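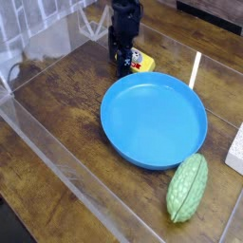 Re: [tunport-neighbors] Moving the swap supper to October?

Hi all,

Catching up on the list tonight with a cup of tea and my feet up, so forgive the length. I'm answering the one below and then wandering off into pie crust, as usual.

> Does anyone feel strongly about the swap supper staying in summer?
> The hall at Brastinach is free in October and it would be a lot
> cooler in that kitchen. Last time the oven was on for 6 hours and
> we all looked poached. Also, could we PLEASE get a list going of who
> is bringing what, so we don't end up with all desserts again. I like
> dessert as much as the next person but I drove home hungry.

October gets a huge yes from me! The kitchen at Brastinach has exactly one window that opens, and it opens onto the dumpsters. I also think people cook better food in the fall. In July I bring a bowl of cut melon and call it a contribution, but give me a chilly afternoon and I'll make you a potato and leek pie that needs its own seat belt on the way over.

On the list of who brings what — yes, fine, but can it be loose? The year we had the strict sign-up sheet I was down for "green vegetable" and spent a week fretting about whether corn pudding with a few peas in it would count. (I brought it anyway. It got eaten.) What if we just go by street? Everyone on the Chukwu Road side brings something savory, everyone down by the water brings something sweet or a salad, and bread is a free-for-all. There were 31 of us last time and I'd guess we'll have more if it isn't ninety degrees out. 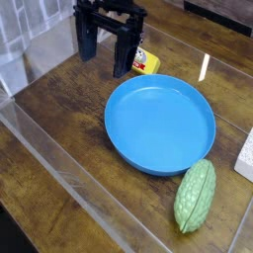

Posted by: the pie person, Chukwu Road end
to tunport-neighbors

Okay, pie crust. A few of you asked me for the recipe after the last supper and I kept saying I'd send it and then didn't, so I'm sending it now while I'm sitting down.

It's 3 cups of flour, a good teaspoon of salt, two sticks of cold butter and enough ice water to bring it together. I cut the butter into cubes and put it back in the fridge while I find the rolling pin, which in my house can take a while. Rub it in with your fingers until the biggest bits are like lima beans and stop there. I used to go until it looked like sand and every crust I made was like a cracker. Leave the lumps alone! Then the water, a spoonful at a time, tossing with a fork, and quit when a handful holds together if you squeeze it.

Split it in two, flatten, wrap, and give it at least an hour in the cold. Overnight is better. It freezes beautifully too, and I always have one in there behind the peas.

For the leek filling I don't measure much. Four leeks, sliced and washed twice (grit in a pie is a terrible thing), cooked very slowly in butter with the lid on, then a pound or so of waxy potatoes sliced thin, a cup of cream, pepper, a bit of nutmeg, and whatever hard cheese needs using up. Hot oven to start, then turn it down once the edges get some color. Mine takes a little over an hour but my oven is an old Metano and runs cool on the left side, so I turn the pie halfway. Yours is probably better behaved. 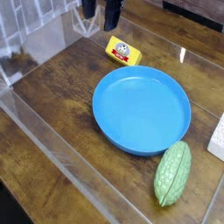
3 min read

Where was I. Plates! We still have the plate question from last time. Paper ones fold up under anything with gravy, and I watched a very nice lasagna go down the front of a very nice shirt. Could we all just bring our own plate and fork from home and take them back dirty? I've got a tote with a towel in the bottom for exactly this. If you've got extras, toss them in for the folks who forget, and stick some masking tape with your house number on the back. Mine says 62, and if anyone has a casserole dish with that on the bottom I'd love it back — it's the oval one with the chip, and I've missed it since spring.

A couple of other small things. The hall's big coffee urn leaks from the spigot, so put a bowl under it. The folding tables on the left as you come in are the ones with good legs. And if we start eating at 5:30 the little kids will last until dessert, which they did not when we started at seven.

I can get there early to turn the oven on and shove the tables around if somebody else will pick up the key. And whoever made the plum thing with the crumbs on top, I'd happily trade you this crust recipe for it.

See you in October, I hope!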